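Getting Ready for a Home Helper: Tips from My Trial with Druma

By Gönül Karabulut

I have written on this page about mops, jar lids and the right way to fold a fitted sheet, so a few of you were surprised when I said I'd be trying out a robot helper service. Well, the floors still have to be swept before the robot comes, which makes it a housekeeping subject as far as I'm concerned!

The service is called Druma, from a firm named Travska, and it costs 106 a month on the basic plan. Before they bring anything to your house they build a computer model of a home and let the two-armed helper practice in it, and you get to look in on the practice from your account page. I spent far too many evenings in November doing just that, with a cup of tea going cold next to me.

Clear the floor first
Anything that slides will get slid. Roll up small rugs, tuck lamp cords behind the furniture, and take the dog's bowl out of the hallway. The booklet asks for 36 inches of open floor in the places where the helper has to turn, and I would measure it with a real tape — my guess by eye was well short beside the pantry.

Pick your five jobs
The basic plan covers 5 jobs, and you choose them on the first visit. Choose dull ones you do every day. I wasted one on polishing the silver, which comes out of its drawer twice a year, and had to write to Travska to swap it for clearing the breakfast table.

Give everything a landing spot
A plain tray on the counter works beautifully. My sister in Droltitz uses an old baking sheet with a damp dish towel under it so it won't skate around, and I've copied her.

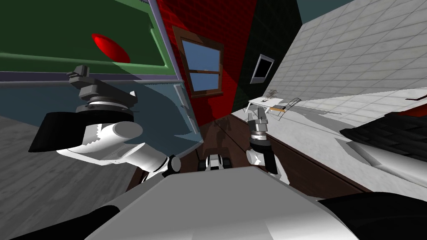 Changes of flooring deserve a walk-through of your own before the first visit, in your socks, feeling for every lip and ridge. My kitchen meets the hall at a metal strip that had been working loose for years, and two new screws fixed it. The practice home has wood-grain planks, a dark brown strip down the middle and a pale marble-like floor beyond, so I wrote down each surface in my own house the same way and sent in the list. Do mention anything you've waxed lately.

What I'd pay for, and what I wouldn't
The one-time setup visit is 2,000, and I won't pretend that didn't make me sit down. Ask for the shorter visit if your rooms are all on one level. The Bayram add-on, for folding laundry, I'd leave for now — it wants a table kept clear all day long, and I have never owned such a table.

Next time, back to getting candle wax out of a tablecloth.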